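Washing Up the Mugs You Leave at Work, and Other Small Mercies

Everyone who shares a workshop, a lab bench or an office with a sink in it owns a cup they would not drink from at home. You know the one. It has a ring inside at the level where the coffee usually stops, and a second ring where the coffee stopped during the week of the flu. What follows is what has worked for us on cups, bowls and the ground they stand on. None of it is expensive. Most of it is baking soda.

Stains first

Tea and coffee rings on glazed ware come off with baking soda and just enough water to make a paste. Put it on with a damp cloth, rub in circles, and leave it for as long as it takes to answer one email you've been avoiding. Rinse. If the ring is still there, do it again before you go looking for something stronger, as something stronger usually has a skull on the label.

Plastic is fussier. A scouring pad will take the stain off and take the surface off with it, and then the next stain moves in twice as fast. Use a soft cloth, warm water and a drop of dish soap, and accept that a plastic bowl that has held tomato sauce is now an orange bowl. Leaving it on a sunny windowsill for a day or so helps a little.

Matte finishes look wonderful in the shop and then show every greasy thumb in the building. Wash them like anything else, but dry them with a cloth as you go. Drip-drying leaves spots, especially if your water is as hard as ours in Rellham, where you can practically chew it.

Gray scratch marks inside a mug are mostly metal from the spoon. They are sitting on the glaze and will often rub off with the same baking soda paste. I threw out two good mugs before I learned this, and I still think about the green one.

Where to put it down

A cup upside down on a flat surface traps the damp and comes up smelling like a basement. Prop one edge on a folded cloth or use a rack with some air under it. Right way up is fine too, once it's dry, provided you don't mind it collecting screws.

Then there is the question of the cup and the wiring. Ours is a bench where the crockery and the cables live closer together than any insurance person would like.
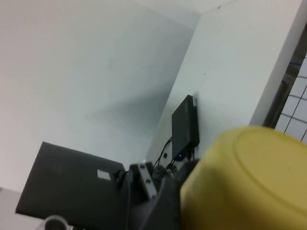 Steneck Bench Club - Bench Corner

The yellow one is the color I'd recommend for any shared bench. It can't be mislaid under a coil of black cable the way a dark one can, and you see it before your elbow does. Whatever the color, anything with liquid in it goes on a separate surface, lower than the electronics if you can manage it. Ebuka Etim keeps a stool for the purpose and has never once sat on it.

As for the cables, a few habits save a lot of swearing:

Unplug before you wipe. Dry cloth first, then a barely damp one on the outside of the case only, and never where the plugs go in.

Black boxes show dust and white panels show everything else. A clean, dry paintbrush, the cheap kind, gets between plugs where a cloth just pushes the fluff deeper.

Tie up spare length in a loose loop with a strip of hook-and-loop tape. Tight bends are hard on cable, and zip ties always need cutting on the day the cutters have gone missing.

Label both ends. Masking tape and a pen will do. Facundo Palma labels only one end, on the grounds that the other end must be the other end, and we have spent whole evenings inside that theory.

If a little light on the front bothers you, put a scrap of masking tape over it. Don't use electrical tape unless you enjoy scraping off glue in September.

When something does spill

Power off at the wall before you reach for the paper towels. I know this is obvious. It's less obvious with tea heading for a power strip. Blot, don't wipe, or you'll give the puddle a tour of the bench. Anything that got wet inside stays off until someone who knows what they're doing has had it open. Rice is for dinner.

Sugary drinks are the worst of the lot. Dried soda needs a cloth wrung out in warm water and held on the spot for a minute, then lifted away. Repeat until your sleeve stops sticking.

One last thing about the sponge by the sink. If you have to ask how old it is, it's too old. There are new ones in the drawer under the kettle - behind the batteries, next to the spare fuses.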